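Home Cookery for Beginners
Session 5 notes: Pans, Lids and a Plate to Hand

Welcome back, everyone, and do help yourselves to a spare copy of the May sheet if yours has gone missing (mine always do). Today is all about the humble saucepan, and I make no apology for spending a whole session on it, as it will see you through more suppers than anything else in the cupboard.

Before you light anything, put the pan down with its lid on and set a plate beside it. Potatoes wait on the plate until they are wanted, and later on the same spot is handy for the lid.
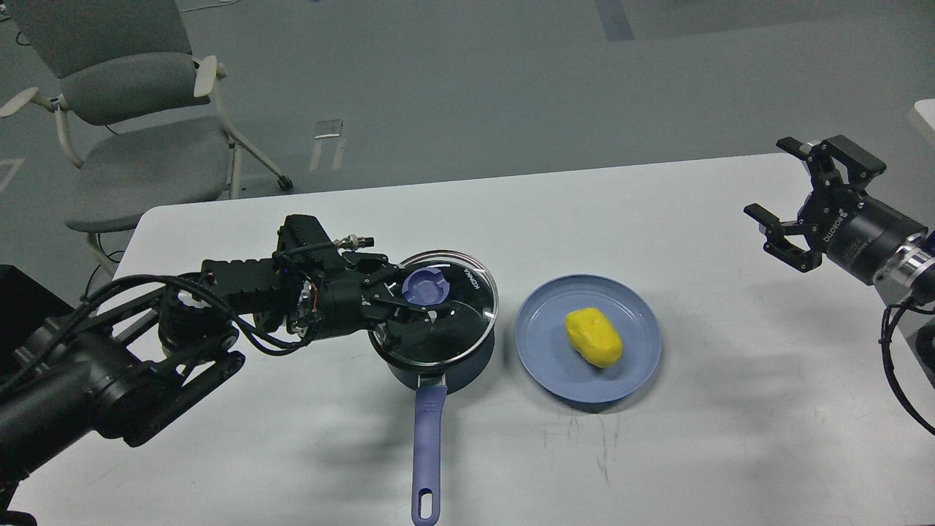

Now, simmering. Bring the water up with the lid on, turn the heat down, and give medium potatoes 15 minutes before you test one with a knife. Lift the lid by its knob, tilting it away from you so the steam goes off the far side, and use a cloth if the knob is hot. Keep the handle turned in from the edge of the hob, please!

For next time: boil a few potatoes at home and jot down how long they took. We start at 11 on Wed 10 August.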